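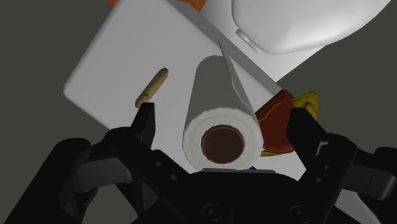

Mwende Kinyua replied: can we agree first which rule the ticket is about? The grasp checklist says fingers stay open until the target is confirmed, and it says clutter near the target is allowed. It does not give a minimum clearance. I don't want runs marked as failed against a rule we never wrote.

Ticket 203
Project: Gekent, simulated tabletop picking
Opened by: Shengli Wei
Date: November 24, 2018
Status: open, waiting for review

Problem
Paper towel roll as target, other objects close by on the same white slab. Out of 80 runs, 24 were stopped by the contact check before the fingers closed. The log gives "unlisted contact" and no object name.

Checked so far
Restarted the simulator, same result.
Reloaded the scene with the same seed. Stops come at the same step each time.
Swapped in the older gripper model. No change, so I put the newer one back.
Read the contact list. The roll is entered as a plain cylinder. The loose edge of the sheet is not in it at all.

Comment, Shengli Wei
Agreed on the clearance point. I have taken "failed" off the 24 runs and marked them "stopped – rule unclear".

Comment, Hường Khương
Of those, 18 stop with the right finger beside the red and yellow item. Please don't widen the contact tolerance to get them through. We did that in May and had to throw the results away.

Proposed wording for the checklist
1. Every part of the target that can touch a finger is named in the contact list, loose edges included.
2. A stop must log both objects by name.
3. Tolerances are changed by ticket only, with a second person signing.

Comment, Mwende Kinyua
Fine with 1 and 2. For 3, say who the second person is – last time it was left open.

Next step
Shengli to add the sheet edge and rerun with the same seeds. Clearance figure to go in a separate ticket.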